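Trays

The ad said "patient hands wanted," and I figured mine were pretty patient. I'd spent seven years icing cakes at a supermarket before they closed the bakery counter, and if you can pipe a rosebud while a toddler bangs on the glass, you can do most things. So in September I drove out to Fesilthorpe, past the tire place and the church with the blue doors, and that's how I ended up working for Lolteck, teaching a robot to put things in trays.

I say teaching. What you do is sit on a stool and wear the grippers, more or less, one in each hand, and you do the job over and over while everything gets recorded. Then the robot, who lives at the other end of the building (we all said "who"), goes over your recordings all night long and has a try at it in the morning. Pick up, turn, put down. A good one takes 18 seconds. They wanted 3000 of them.

"Three thousand of mine?" I asked.

"Yours and Dumen's," said Mohcine El Khatib, who ran the floor. He had a very soft voice and always sounded like he was about to give you bad news about your car. "Mostly yours, I hope. Dumen throws."

Dumen did throw. He was a big cheerful guy who'd come off the loading dock, and he got through his shift like he was dealing cards. He'd be humming away and finished by two, and then the next morning you'd walk by the robot and it would be flinging parts at the wall with what I swear was the same little flick of the wrist. Pritchard, who signed our timesheets and was frightened of the robot, took to walking the long way to the coffee machine.

Mine was the other problem, although it took a while for anyone to say so. 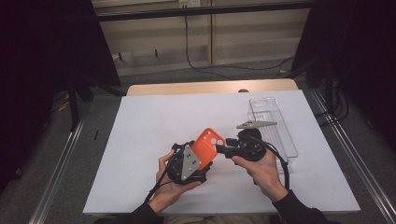 My mother called every day at lunch that fall, and I'd got in the habit of not picking up. She was selling the house. She wanted to know did I want the mixing bowls, did I want the sewing machine, did I want the box of my school reports, and I didn't know how to answer any of it, so I'd let the phone buzz in my coat and go back to my stool early. It was easier in there with the white table and the clear plastic tray and my two big clumsy black hands, the left one with its orange finger like a traffic cone's little brother. You can't pick up a phone with those on! You can't even scratch your nose. I used to bring the orange pad in slowly from one side and the black arm from the other until they were almost touching, and right there, just before they met, I'd stop. Only for a breath. It was a bakery thing, I guess. You always hold over the cake for a second before you commit, because buttercream doesn't forgive you.

I didn't know I was doing it. I found out at the 500 mark, when Mohcine came and got me and walked me down to see how the robot was getting on with just my recordings and none of Dumen's.

It was lovely, I have to say. I got a bit choked up. It came down over the part so gently, both arms together, and then it stopped.

"And now we wait," said Mohcine.

We waited. The robot hung there over the part with its arms almost closed. Pritchard had come to look from the doorway and he said, "Is it broken?" and Mohcine said no, it was thinking it over.

"It's not thinking," I said. "What's it doing?"

"It's doing you." He said it very kindly. "You pause, here. Every time. Sometimes a short one, sometimes long. On the long ones nothing in the picture changes, so it learns that when it gets to this place, the thing to do is stay in this place."

"For how long?"

"Yesterday, until lunch."

I laughed, and then I kept looking at it, and I stopped laughing. I don't know if you've ever watched something that isn't you do the exact thing you do. My sister does an impression of me at parties and that's bad enough. This one wasn't even trying to be funny. It had my careful elbows. It was so close to the part it could have had it in half a second, and it just wouldn't, and you wanted to reach in and give it a shove.

"Can you fix it?" I asked.

"I can cut the pauses out. It's a lot of work and it comes out jumpy." He rubbed his eyes. "Or you could go in and do some where you don't stop."

So I went back and sat down and put my hands in, and I tried. You wouldn't believe how hard it was. The first one, I stopped. The second one, I noticed I was going to stop and I stopped to notice it. Dumen leaned over from his side of the curtain and said, "You gotta already be putting it down when you pick it up," and I told him that made no sense, and then I did the next one that way and it went straight through. Close, lift, over, down. The part clicked in and I sat there blinking at it.

"There you go," said Dumen.

"It's crooked."

"So it's crooked. It's in."

I did a whole afternoon like that. Some of them were ugly. I dropped a couple, and Mohcine said to leave those in too and just pick the part up again, the robot ought to see somebody drop a thing and carry on. By the end my forearms were burning and I'd forgotten to eat, and when I finally pulled my hands out they felt small and light, like somebody else's.

The phone was going in my coat. I had it to my ear before I'd got the second sleeve on.

"Oh!" said my mother. "I was all set to leave a message."

"I want the mixing bowls," I said. "Not the sewing machine. And I'll come get the box, I'll come Saturday if you're in."

"Well, which bowls? There's the yellow ones and there's the set from your aunt."

I was out in the parking lot by then and it was getting dark, and I could see Pritchard through the window going the long way around with his coffee.

"Yellow," I said.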